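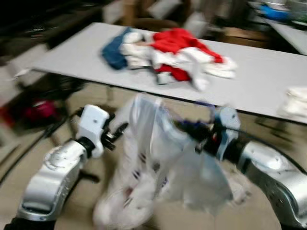

Red shirt in with the whites: can I save them?

Home > Laundry > Stains and Dye

Posted by stultholm_sue, 2026-05-25

I washed a new red shirt with a load of white tees and now four of them are pale pink. They're all cotton and haven't been in the dryer. Is there any hope?

laundrynut8
Yes, lots of hope! Keep them out of the dryer, that's the big one. Fill a tub with cool water, stir in oxygen bleach (the powder kind, follow the scoop on the box) and let everything soak overnight. I've rescued a whole set of pillowcases this way and they came out so bright I did a little dance in the hallway. If there's still a blush in the morning, change the water and go again. Mine took two rounds. Check the care tags first if anything has a print or stretchy trim!

Yao
just use bleach

kenia_home
Love the soak idea. You can also get color run remover in the laundry aisle, and it works fast on plain white cotton. Don't put it on anything with colored stitching though, it pulled the navy right out of a collar of mine. And wash that red shirt alone a few times, or with other darks in cold water. New reds can keep bleeding for a while.

Comments

pegs_and_pins: Second round did it for my gym socks, thank you!!
zipper172: Does this work on wool?
laundrynut8: No, keep oxygen bleach away from wool and silk.

Contact us | © Zullon Home Help | Back to top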